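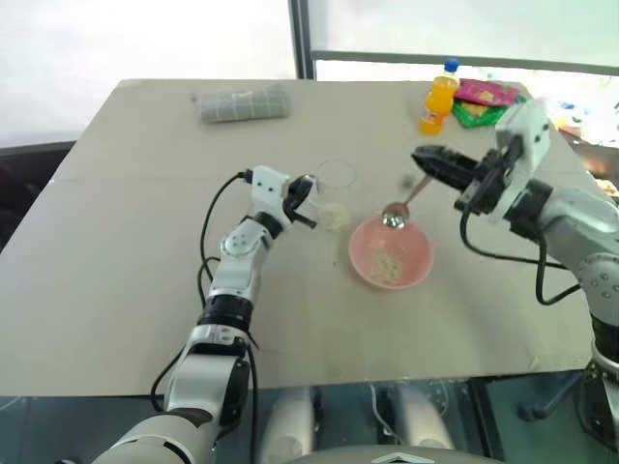 The big table at Judar, with the pink bowl, the spoon and the see-through one I kept losing sight of.

I have wanted to get inside Judar ever since I bought a set of their soup bowls at a flea market in Akinow and found out the company was still going, only an hour and a bit up the valley. They open to visitors in April, you put your name down, and if you're lucky you get an email back with a map that looks like somebody drew it on a napkin. I was lucky! So was my friend Cuiping Su, who drove, and who had been hearing about these soup bowls from me for years and deserved to see where they came from.

We left at 7 with coffee and the napkin map and still managed to miss the turn at Gomby. If you go, the turn is after the feed store and before the bridge. If you're on the bridge, you've gone too far, and the next place to turn around is a good long way on. The upside of our detour was a view down the whole valley with the fruit trees in bloom, and I made Cuiping pull over for it.

Parking is on gravel behind the building. The front door is the blue one. The other door is for deliveries, and yes, we tried that first.

The day starts in the old showroom, where they give you tea and a name sticker and let you wander. I could have stayed there until closing. One long wall is shelves from floor to ceiling with a piece from nearly every line they've ever sold, 294 of them according to the sign, and they run in order so you can walk along and watch tastes change. There's a brown period. There's a very long brown period. Then the handles get bigger, then they go away altogether, and somewhere past the middle you come around the heater and the colors arrive all at once, mustard and sea green and a tomato red I would like to paint a room in. My soup bowls are up there, third shelf, next to a matching lidded dish I had no idea existed and now have to find.

You're allowed to pick things up from the lower shelves. I love that they do this. A bowl tells you so much more in the hand than it does behind glass, how the weight sits, whether the rim is kind to your lip, whether your thumb finds somewhere to go. Cuiping picked up a squat little mug, held it for a while without saying anything, and then asked if the shop had any.

Our guide was Xiuying Fu, who has worked there 33 years and started out in packing. She has a quiet voice and a group of visitors goes completely silent around her so as not to miss anything. She took us through the drawing room first (flat files, tracing paper, a wonderful smell of pencil shavings) and then the plaster room, where the molds are kept on racks with their numbers painted on the ends. Some of the numbers have been painted over and over so many times that they stand up from the surface. The plaster room is cold. Bring a sweater, even if it's warm in the parking lot.

Then she brought us through to what they call the trying room, and this was the part of the day I'd been hoping for without knowing it was there.

Before a shape goes anywhere near the shop, they put food in it. That's the whole idea. A bowl might look lovely on a shelf and be a misery to eat from, with a corner where the spoon can't reach or a slope that sends your last mouthful skating away from you every time. So there is a big pale table, and on it go the pieces they're thinking about, and a bit of food, and a spoon. The food is nearly always something grainy and plain, she told us. Soup is too easy and salad hides everything. Rice is the strict one, because rice shows you exactly where it has been and where it got left behind.

I had never thought about this in my life and I was hooked within a minute. On the table there was a round pink bowl with a little pile of something whitish down inside it, and to the left of that a clear piece with some of the pale stuff in it too. I had to move my head to find the edges of the clear one. On that tabletop it just about disappears, and what you notice is the food, sitting there by itself with a thin circle of an outline around it. Cuiping thought that was beautiful. I thought I would knock it over every single day. We were both right, I think, and Xiuying seemed pleased to have started an argument.

She told us that moving a spoonful between a wide shape and a narrower one is their favorite test. It sounds so simple that I nearly laughed. Then she asked how many of us always spill a little when we fill a dessert glass at home, and every hand in the group went up. The wide bowl forgives you. You can come at it from any side, and the spoon more or less finds its own way down the curve. The glass wants you to arrive from above and then tip your wrist in a space that has no room for your wrist. So much depends on the spoon as well, on how long the handle is and how round the head.

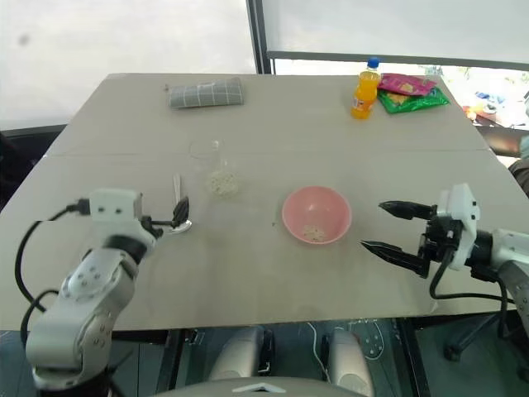 And then there is where the spoon goes when you put it down, which they care about a great deal! Over the rim of the bowl, handle out? It slides in, or it tips, or you catch it with your sleeve. Flat on the table? Then you want a handle you can get a fingernail under. Xiuying passed around a tray of spoons for us to try, and I would never have believed how different they felt. One had a handle so flat that I had to drag it to the edge of the table to pick it up. Another practically jumped into my hand. The man next to me, who had told us over tea that he'd only come along to keep his wife company, tried every spoon on the tray twice.

I asked about the color, naturally. I'm always going to ask about the color. She said pink is one of the hardest to agree on, and that everyone who comes through has an opinion and is certain of it. What I liked was how well white food reads against it. You can tell at a glance how much is left in the bottom, and a speck of pepper or a toasted bit shows up too. My own bowls at home are cream inside and I'm forever leaving a spoonful of rice behind that I don't notice until I'm at the sink. I went home wanting a pink bowl, and I am not a pink person.

There was a question from the back about crumbs, and whether anybody sweeps up between tries. Xiuying said the crumbs are part of it. She likes to look at where they land before she reaches for a cloth, and if they keep landing on the same side then there's something to fix, maybe in the rim and maybe in the spoon. I have started doing this at breakfast. I can report that nearly all of my mess is on the left.

After that it was the glaze room, which we saw through a window, and then the packing floor, where you could tell she was back on home ground. She showed us how to wrap a bowl in one sheet of paper without tape – fold, roll, tuck – and had each of us try. Mine came undone in her hands. She wrapped it again slowly so I could follow, and I've since practiced on a cereal bowl and I'm getting there. They pack the bowls on their sides, like records in a crate, and they pack the glasses mouth down. I'd been doing it the other way around through every move of my adult life.

The tour finishes in the shop. It's small and they let in a few people at a time, so expect a wait. Seconds are on the table under the window and they're the reason to have cash with you. I came away with 3 small bowls, two mustard and one sea green, each with some tiny flaw I've already stopped being able to find. Cuiping got her squat mug, the last one out, and carried it to the car in both hands. No lidded dish for me. The woman at the register wrote my number on a card and pinned it to a corkboard with a lot of other cards, so I'm in the line.

We had a late lunch at Jin, back down in Gomby on the street behind the church. It's a noodle place with a handwritten menu and I'd send anyone there. Order the cold noodles with sesame and ask for the pickles, which don't come unless you ask. My rice came in a deep, straight-sided dish and I spent the meal chasing the last of it around the corners, muttering, while Cuiping laughed at me. Two days earlier I would have just eaten it.

A few practical things if you're thinking of going. The visit takes most of a morning and you're on your feet for nearly all of it, though there's a bench in the showroom and another outside the glaze room. The floor in the plaster room is uneven. Kids are welcome from school age up, and the two in our group had a great time with the spoons. There's one restroom, next to the coat hooks. Photos are fine everywhere except the drawing room. Put your name down early for next spring, and when you get your napkin map, remember the feed store.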